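My kitchen check for a let flat, with comments
By Analyn Manalastas
April 20, 2022
Last updated: April 2022

Every spring I go round the flat at Tarnside before the first guests arrive, and every spring I find I've lost the list I made the year before. So this time I typed it up properly, comments and all, and I'm putting it here for anyone else who lets out a small place and would like something to crib from. It's only the kitchen. Bathrooms and stairs will get their own page when I can face the stairs.

I mark things OK, WATCH or FIX. OK is OK. WATCH means I'll live with it but I want to look again before the summer. FIX means the keys don't go out until it's done. Amos Szabo, who does my wiring and has opinions on all of it, has read this through and made me change two things (I've said where).

1. Way in and way out
Door opens fully with nothing behind it: OK.
Key turns from the inside without a fight: WATCH. It's got stiff over the winter and I gave it a puff of graphite. I wouldn't want to be wrestling with it in the dark.
Threshold strip flat and screwed down: FIX, now done. One screw had worked up and I caught my sock on it, which is a pretty good inspection method if you ask me.

2. Smoke and heat
Heat alarm tested with the button: OK. Very loud!
Date on the back of the alarm still good: OK, plenty of years left in it.
Fire blanket on its hook and reachable without leaning over the hob: FIX. I'd hung it right beside the hob because it looked tidy there. Amos pointed out that you'd have to put your arm through the flames to fetch it. It's by the door now, and that's the first of his changes.

3. Hob and oven
All the rings light or heat at every setting: OK.
Knobs tight, markings readable: WATCH. The back left one is rubbing away, and I've ordered a set from Dalisay, where I get most of my spares.
Oven door seal: OK after a good scrub.
Oven shelves slide and stop before they tip: OK. I load the shelf with my heaviest casserole dish for this one, and pull. Do it slowly, with shoes on.
Extractor filter: FIX. Oh, it was grim. Soaked overnight in the sink with soda crystals and it came up lovely.

4. Fridge and cold drawers
I spend longer on this bit than people expect. A pull-out drawer at the bottom of a fridge is a shin-height hazard when it's open and a finger trap when it's closing, and guests do put everything in it, bottles especially. I like to try it with something in it, because an empty drawer will glide beautifully and tell you nothing at all.

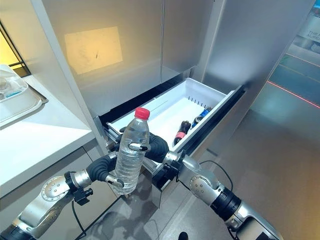
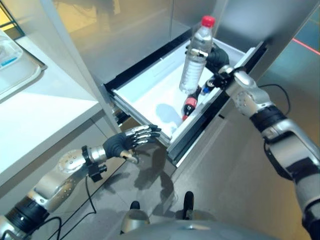
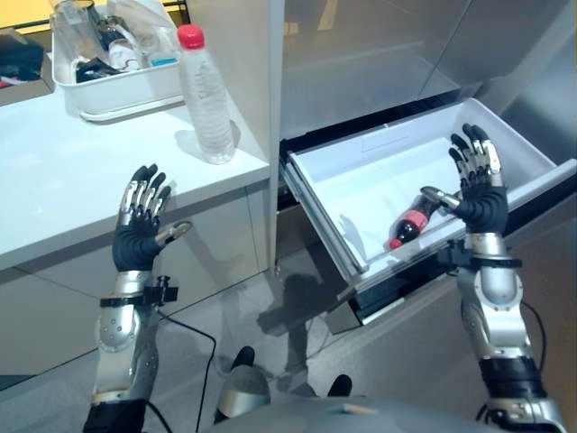

Bottles and the open drawer.

Drawer opens all the way and stays put when you let go: OK.
Closes without a shove: WATCH. It wants a little nudge at the end. I've cleaned the runners, so we'll see.
Bottles lying down don't jam it: OK, as long as they aren't stacked. I've added a line in the guest book.
Inside of the drawer free of cracks: OK. Run a fingertip along the corners as well as looking, you'll feel a crack before you see it.
Thermometer reading: OK, 4 degrees after a night with the door shut. I used to check it after an hour and panic, so do give it the night.
Caps tight on anything left inside: OK. Sounds fussy, but a slow drip into the bottom of a drawer goes on the floor the next time somebody opens it, and a wet kitchen floor is what sent my sister to A&E in Rasberg.

5. Sockets and leads
No cracked faceplates: OK.
Nothing plugged in within splashing distance of the sink: FIX. The kettle had crept along the worktop again. This is the second of Amos's changes. I had it down as a WATCH and he was quite firm with me. The kettle now lives at the far end and I've shortened the lead with the tidy thing underneath, so it can't creep.
Toaster crumb tray emptied: OK. Rather a lot of toast was had over the winter.
Test button on the fuse board: OK, tripped straight away. Reset the oven clock afterwards or you'll get a message about it at midnight.

6. Floor
Lino flat at the joins: WATCH. It's lifting a touch by the sink, though not enough to trip on. Birnden, the flooring place, will come and look for nothing if you bought it from them, so I've asked.
Mat has a grippy back: FIX. The old one slid about like a tea tray. New one bought and tested with a bit of a run-up.
No water under the sink: OK. I leave a sheet of kitchen roll under the trap for a day and then look at it. Cheap and works every time.

7. Knives, glass and things up high
Knives in the block, points down: OK.
Chipped glasses thrown out: FIX. There were 6 of them! I'd only bought 14 to begin with. I run a thumb gently round the outside of the rim, never the inside.
Heavy pans stored below waist height: OK.
Step stool feet still rubbery: OK, but it has a limit on the label and I've written it again in big letters.
Wall cupboard fixings tight: OK. Half a turn on one screw.

8. Cleaning cupboard
Child catch works: WATCH. Works for a child, also works for me, I had to fetch a butter knife.
Everything in its own bottle with its own label: OK. If you find a mystery liquid, don't sniff it, just get rid of it at the tip.

Bits I always forget
Spare bulb for the cooker hood. Batteries for the torch. The number for the gas emergency line, inside the cupboard door and not only on my phone. I keep around 300 pounds aside each spring for whatever this list throws up, and this year the filter soak was free, so the mat, the knobs and the glasses came out of it with plenty to spare.

I'll come back and change the WATCH lines once the knobs have arrived and the Birnden people have been. If you think I've missed something, do leave a comment, I'd much sooner hear it from you than from a guest.

Related
Packing the linen cupboard so you can find a pillowcase
What I put in the guest book (and what I took out)
Descaling a kettle, three ways
Window catches: a spring check
Getting the Tarnside boiler through another winter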